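Rillside Put-Away: README

12 shares · 5 comments

Hello! If you've downloaded the Rillside folder and opened the big table first, close it again for a minute and read this, it'll save you some head-scratching. The whole thing is a log of fruit and veg being put away in one kitchen: out of the basket, off the table, into the fridge or onto a shelf. I started it as a list of what went where and it rather grew. The version you've got was saved on Wednesday, January 8, 2020, and it replaces the one with the muddled shelf names (sorry to everybody who used that one).
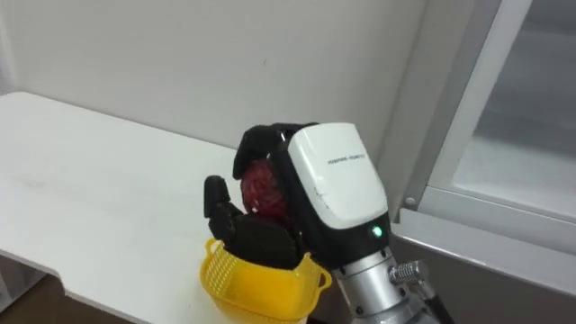

WHAT'S IN THE FOLDER

putaway.txt is the main table. It has 349 rows, one for each thing put away, and 8 columns, separated by tabs. You get the row number, what the thing was, its colour, where it started, where it ended up, a yes/no for "was it moved again later", a yes/no for "did it roll", and a notes column where I ramble.

places.txt is the list of places and the names I use for them. Please use mine if you send me corrections! "Basket" always means the little yellow one with the holes in the sides. "Table" is the long white top, and I don't split it into left and right because I tried that and kept changing my mind.

words.txt is 2,000 lines of things people call fruit and veg, so that "spud" and "potato" end up as the same thing. I built it in Tuveo and exported it, and the export put a blank line at the end that I keep forgetting to take out.

FRIDGE NAMES

The fridge gets its own bit because it caused the most arguments. It's a tall silver one with more than one door, so "in the fridge" on its own was useless. I've gone with fridge-upper, fridge-middle and fridge-lower, so 3 names in all, and if something was put in one and then shifted to another it has two rows with the same note.
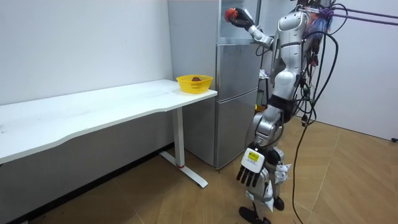

Older rows had "top", "top bit" and (once) "up there", and I've turned all of those into fridge-upper. If I couldn't work out which part I meant, the place is down as fridge-unknown. Don't guess at those, just leave them out of anything you're adding up.

A word on upper versus lower for small round fruit. I log where it went, and I make no claim that it was the best place for it! Apples go in the upper part a lot in this set, mostly out of habit. You shouldn't read the table as advice on keeping food. 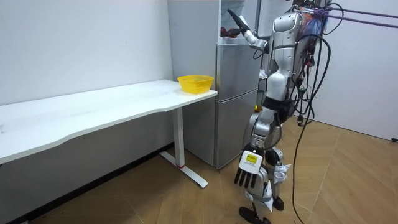
Clodagh Mulcahy wrote to say that fridge-upper is still too wide a name: "A plum at the front and a plum at the back are two different plums by March. I lose the back one every time, and your table says they're the same." She'd like a front/back column. I've had a go at it on the first page of rows and it's slow work, but I think she's right, so it'll probably turn up in the next version.

THINGS THAT AREN'T IN THE FRIDGE

Plenty of fruit never gets that far. "Shelf" is the open white shelving, and it's where apples sit when they're going to be eaten soon or when I've simply had enough of opening doors.

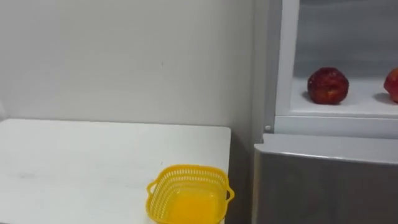
Shelf rows are the most likely to have a "yes" under moved again, which makes them a nuisance for counting but much more fun to read. Do have a look at the notes for those, particularly the pears.

KNOWN PROBLEMS

Colour is whatever I typed at the time. Red, dark red and reddish are all in there, sometimes for what I suspect was the same apple.

The "did it roll" column is blank until I thought of it, so blank means "don't know" and doesn't mean "no".

A few rows list a Fahy bag as the starting place. Those came straight from the shop and skipped the basket.

USING IT

Help yourself. If you make something with it, a mention of Rillside would be lovely. Drondance already has a tidy copy with the plurals sorted out, and if you only want the item names that one's easier to work with. Corrections to me with the row number, please!

5 comments · 12 shares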